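About Us

Hi, and thanks for stopping by! We're Patwary Retrievers, a small kennel and training place on 72 acres outside Flidport, and if you've got a young Lab or golden or Chessie who thinks every duck is a personal gift to him, you've come to the right page.

I started training dogs by accident. My first Lab was supposed to be a couch dog. She had other plans, and by the time she was two I was driving her to club training days every weekend with a bucket of bumpers in the back and no idea what a walking single was. The club folks were patient with me (more patient than I'd have been) and somebody lent me a whistle, and I ran my first junior test that July in borrowed boots. She passed. I stepped on my own lead and nearly went into the holding blind headfirst, but she passed, and I was hooked!

That was 19 years ago. The kennel came later, when friends began asking if I'd take their dogs for a week, then a month, and my husband pointed out that we had more dogs in the mudroom than chairs in the kitchen. So we bought the old Vurnanov farm, which had a good barn, terrible fences and two ponds. The ponds sold me. The big one has a long point running out on the north side and a little island with cattails, and you can set up a water blind there that'll make a seasoned dog stop and think. The small one is shallow with an easy bank all the way around and it's where every puppy gets a first swim.

What we do, mostly, is take retrievers from basic obedience up through junior and senior hunt test work, and a handful go on to master each year. I also train plenty of dogs who will never see a ribbon. If you want a steady, polite dog in your duck boat who comes when called and doesn't shake all over your thermos, I'm happy with that job and I'll put the same hours into it.

Our program dogs stay with us in the barn kennels, and they work five or six days a week depending on weather. Land marks in the morning, water in the afternoon when it's warm enough, and yard drills whenever the wind is being stupid. I keep the group small on purpose. I want to run every dog myself, every day, and I want to know which one gets sticky at a road crossing and which one will cheat a bank if you blink.

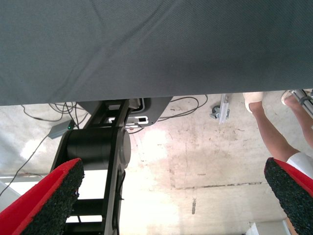
Gray twill and bare concrete

The barn gets a lot of use in winter too. We do place work and steadiness in there, and force fetch for the dogs that are ready for it, and the handlers' class meets inside from the first hard frost until the mud dries out. That class may be my favorite thing we do. I can teach your dog to take a left back at 200 yards, but if you cast him with your elbow tucked in and your hat over your eyes he's going to go wherever he likes! So we practice without dogs first. People feel silly waving their arms at each other across a barn, and then they go out to the pond and their dog takes the cast, and you should see the grins.

A word on how I train, as everybody asks. I go slowly with young dogs. I don't start formal work until the adult teeth are in, and I'd sooner send a puppy home for another month of growing up than push him through something he isn't ready for. Every dog gets birds early, every dog gets shot over carefully and from a distance at the start, and every owner gets a phone call on Sunday evening. If it's been a bad week I'll tell you it's been a bad week. Dogs have them. So do I.

We breed very little, one litter a year at most and some years none. Our girl Folero (named for a boat, long story) is the mother of several dogs you may have seen running around here, and her daughter has her mother's nose and absolutely none of her manners. Hips, elbows, eyes and the usual genetic panel are all done before we plan anything. There's usually a waiting list, so drop me a line early and tell me about your home and how you hunt.

Visitors are welcome, just call ahead so I'm not out in the middle of a pond in waders with the phone in the truck. Come down the gravel drive, keep left at the fork, and please close the gate behind you. Leave your own dog in the car until I come out to say hello, and bring boots, even if it's dry at your house.

Spring spots in the junior program are open now, and the winter handlers' class still has room. The number's on the contact page, and evenings after supper are the best time to catch me.

Page last updated November 6, 2022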